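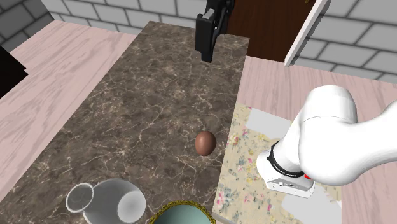

How long does the tour of the Sturkel egg packing plant take?
Plan on two hours, plus 20 minutes at the start for the safety talk and the boot covers.

We went in March, on the first tour of the morning. Sturkel is 7 miles outside Su, down a road with one small sign, and the visitor lot is behind the loading docks. Tickets are sold at the gate, cash or card.

The plant takes in eggs from farms on the north side of the county. They are washed, dried and checked over bright lights for cracks, then sorted by weight. The sorting machine was made by Pridix and it is loud - take the earplugs they hand out. Our guide had to stop talking until we were through that room. On the day we visited, the board by the door listed 457 cases packed before our group came in.

After that comes the cold room, kept at 45 degrees. Bring a jacket. We stood there longer than I would have liked while a pallet was moved out of the aisle.

The last stop is a small museum of old cartons and hand scales, paid for by Clamico, the company that prints the boxes. I liked the wall of carton lids, some with farm names that are long gone. The oldest scale still works and visitors can try it.

The shop sells brown and white eggs by the dozen. The brown ones cost a little more. There is no cafe, but the diner on the main street in Su serves breakfast until 2 p.m.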